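4.2 Cups, hooks and what people do with them

I came to cup stands by accident. Our first round of home visits, back in March, was meant to be about drawers, and I had a whole coding sheet ready for cutlery. But people kept steering me over to the bench to show me their mugs, and after the first few kitchens I gave in and added a page for them. We ended up with 40 households, all in the Keleck and Usex housing areas, and 2748 diary entries between them (a lot of reading, and I enjoyed nearly all of it!).

By "stand" I mean anything that sits on a bench or table and holds cups off the surface by their handles or rims. The wire kind with hooks was easily the favourite, and it's the kind I'll mostly talk about. In the diaries, people almost never wrote "I put the cups away" when they used one. They wrote "I hung them up", the way you'd talk about coats, and I think the difference matters. A cupboard shelf takes a cup wherever you shove it. A hook asks you to turn the cup, find the handle and let go at the right moment, and you get the small satisfaction of seeing it stay there.

Colour did a lot of the sorting. In homes where every cup was a different colour, the colours tended to belong to people, and a cup on the wrong hook got noticed at breakfast. One parent told me the orange one had to be nearest the kettle "or there's a riot". Where the cups all matched, nobody minded which hook was whose, and the stand filled from the front.
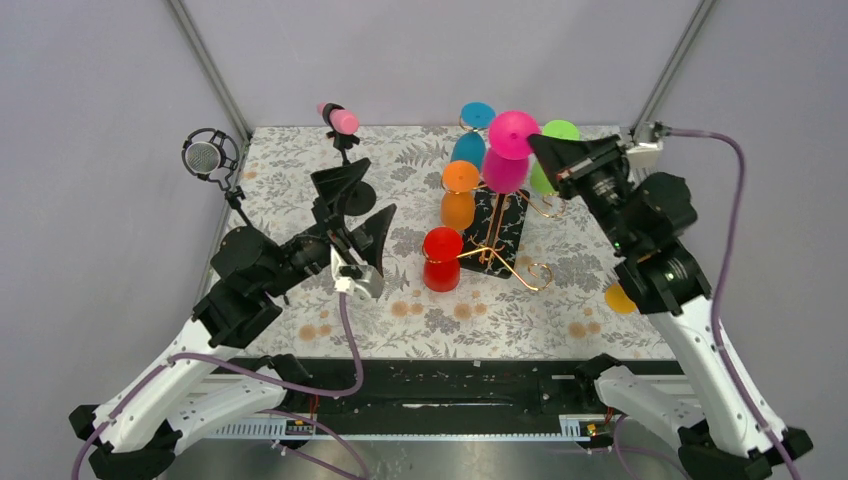

Figure 4. Plastic cups and a copper wire stand on a marbled mat, over a leaf-patterned cloth.

The other thing I hadn't expected was how much of the tidying happens beside the stand. I'd assumed a cup was either on its hook or somewhere else entirely, in the sink or under the couch. The diaries have a third place, which I've called the apron: the bit of cloth, mat or bench within easy reach of the stand. Of the 30 households that used a stand every day, most had at least one cup living in the apron by evening, and when I asked about it they'd say it was away. I started out coding these as untidy and had to go back and recode 259 entries once I realised the people who lived there didn't see it like that at all.

Mats seem to have a lot to do with it. If there was one under the stand, people treated its edge as a kind of fence, so a cup standing on the mat was home and a cup past it was still out. Without a mat the apron just spread, sometimes right along to the toaster. I'd love to test this properly by handing out mats to half the homes, and that's on the list for the Chuensuk visits.

Light plastic cups deserve a word too. They're kind to small children and tile floors, but our diary keepers grumbled that they swing and tip when you bump the stand, and several had stopped using the top hooks for that reason. Heavier mugs stayed put, though a loaded wire stand could get wobbly if everything was hung on one side. The Flumley diaries (our pilot set, coded separately) had the same complaint in nearly the same words, so I've kept "balance" as its own code in Section 5, next to "reach" and "whose is whose".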